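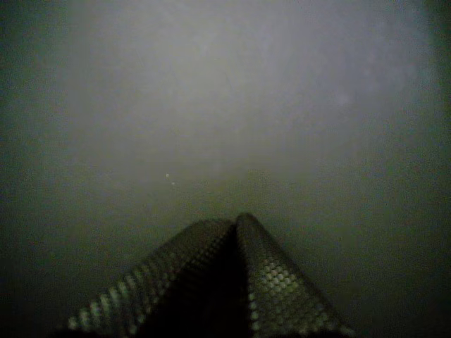

Fig. 1. Fingertips closed, nothing in the grip. The dotted pads are the part we're making tonight.

Filed under: Workshop Classes > Robotics > Handouts
Print this page | E-mail this page

Session 3: Grip pads and closing the fingers
Trotberg Shared Workshop, evening build group
Handout revised Sep 8, 2018

Hi again! By now you should have two printed fingers, one servo and a base plate that more or less sits flat. If your base plate rocks, sand it before you do anything else tonight. I skipped that on my first build and spent a whole January chasing a wobble I blamed on the servo.

Tonight is pads. Look at Fig. 1 and you'll see the small round bumps, laid out in a regular grid on the dark fingers. We're going for that same idea, and the bumps matter more than people expect. A smooth rubber face feels grippy under your thumb, but it picks up dust and then it just slides. Bumps give a little, they bend sideways before they let go, and you can wipe them clean with a damp rag.

What you need from the shelf

- Casting tray (the Jonari tray, 28 pockets per row. Please don't use the older one, the pockets are too shallow)
- Two-part rubber, both bottles, and a mixing cup
- Scale that reads in grams
- Contact glue, the stuff in the can
- Your two fingers, with the print lines knocked down

Mixing and pouring

Weigh out 100 grams of part A for the whole table – we pour together, so nobody mixes their own cup. Part B goes in by weight too, at the ratio on the label. Stir slowly and scrape the sides. Fast stirring whips in air, and an air bubble in a bump means a bump that tears off the first time you pick up a screwdriver.

Pour from one corner and let it creep across the tray. Tap the tray on the bench a few times. Then leave it alone for 23 minutes. I set a timer and I really do mean leave it alone (I poke mine every single time and I have the fingerprints to show for it).

Gluing the pads on

Trim the pad a hair smaller than the finger. Glue on both faces, wait until it's tacky, then roll the pad on starting from the tip. Starting at the base traps slack at the tip, and the tip does most of the work on small parts.

Closing position

Our fingers lean in and meet near the tips, like a tent. Keep the wedge between them! I've had people shim the bases until the fingers sit flat together all the way down, and then they can't hold anything round. With the tips meeting first you get a good pinch on thin stuff, and a bottle cap or a short dowel has somewhere to sit lower down.

To set it:

1. Power the servo from the Ostrowski bench supply, horn screw out.
2. Send the close command.
3. Push the fingers together by hand until the tips just touch.
4. Seat the horn on the nearest spline and put the screw back.
5. Open and close it ten times or so and listen. If it buzzes when closed, back off one spline.

A buzzing servo is a hot servo. We lost three that way last term, all of them left closed during the coffee break.

Before next time

Try your gripper on a pencil, a sponge and a coin lying flat. The coin is almost impossible and I want to hear what you tried. Write down the servo numbers for fully open and just touching, we'll type those into the Fastitell board next session and I don't want to spend half the evening finding them again.

Spare pads go in the blue drawer. Mixing cups in the trash, please, never in the sink.

Print this page | E-mail this page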